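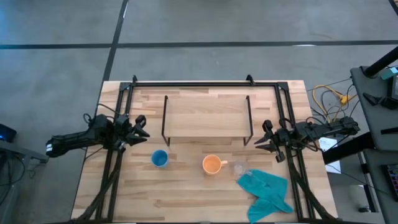 Bench rules for two-arm tables

Workshop tips, Denen

These are the rules we keep for the small twin-arm benches, the kind with an arm on each side of a wooden top and a metal frame round the edge. They apply to the handling work (cups, cloths, shelf tasks) and to anyone setting up, running or clearing a bench. The larger cells at Lumside have their own sheet and should not be run from this one.

Before you switch on

Check the frame first. Put a hand on each corner and push. If anything moves, tighten the brackets and check again before powering the arms.

Look along each arm from base to gripper. Cables should have enough slack for the joints to reach their limits without pulling, but not so much that a loop can drop between the fingers. Move each arm by hand through its full travel with the power off and watch the loops as you do it.

Clear the top. Tools, screws, tape and phones go on the side desk. Only the items on the task card stay on the wood.

Keep drinks off the benches. Mugs used for tasks stay empty and are never drunk from. They live in the Harnon crate and go back there at the end.

Setting out the objects

Use the task card for positions. If the card says left, it means left as seen by someone standing at the open side of the bench.

Leave room for a gripper to open fully on both sides of an object. Mugs with handles go out with the handle pointing the way the card says, and if the card doesn't say, write down what you did.
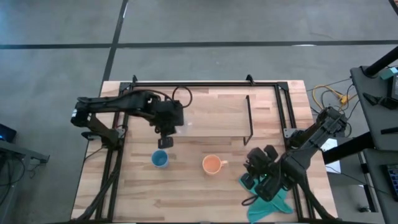
Two mugs and a cloth set out between the arms.

Cloths should be dropped, not folded, unless the task is folding. Shake the cloth once and let it fall. Keep the hem out of the rails where you can. A hem caught under a bracket will drag, and the arm will keep pulling until it faults.

Shelves and stands must sit flat. Rock them with one finger. A stand with a bent leg goes in the repair tray with a note on it.

Choosing cups

Start new operators on plastic. It forgives a bad grip. Ceramic comes later, when they have finished 22 clean runs on the same card, and glass only with a second person at the stop button.

Throw out anything chipped or cracked. We don't glue cups. A glued handle comes off in the gripper sooner or later, usually at the top of a lift.

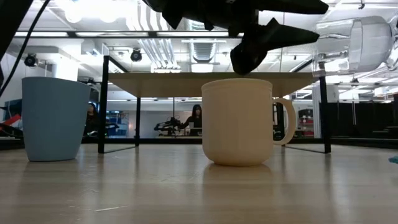
Wide, straight-sided cups want a slower approach than narrow ones. If the fingers touch the rim on the way in, stop, back off straight up and try again from a higher start. Don't try to correct sideways while a finger is inside the cup.

Shiny tops and bright ceiling lights can confuse the cameras. Turn off the lamp nearest the bench if you have one, or lay down the matt mat. Note the change on the run sheet so the next person can match it.

Speed and people

The limit for learning runs is 70 on the Sezer dial. Nothing on these benches goes above 73, and the dial is stopped there for that reason. If yours turns past it, tell the workshop and take the bench out of use.

Hands stay outside the frame while either arm is powered. This includes the quick reach to straighten a cup. Press stop, wait for the arms to settle, then reach in.

One person has the stop button and does nothing else with that hand. Swap over every half hour.

Long hair tied back, sleeves above the wrist, lanyards off. Chairs are pushed clear of the bench sides before a run begins.

Cables on the floor are a trip risk and get worse through the day. Coil the spare length and hang it, or run it along the outside leg. Stay behind the floor tape if you're only watching.

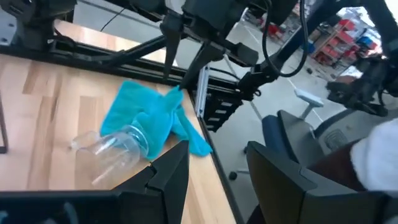 Reading time: 4 minutes

When a cloth and a cup get tangled

Stop both arms. Don't open the gripper straight away if the cloth is off the table, as whatever is in it may roll. Lower the arm in small steps until the load is resting on the wood, then open.

Lift the cloth away by hand with the power off. Check the cup for splits and the fingers for threads. Log it as a stop, even if nothing was damaged.

Clearing up

Park the arms, power off at the wall, wipe down the top with a barely damp cloth (not a task cloth). Finger pads are changed at 700 cycles or when they look glazed, whichever comes first. The count is on the inside cover of the bench book.

Task cloths are washed on Harnon setting two without softener. Spares are in the drawer under the label printer. Sheet last revised in April.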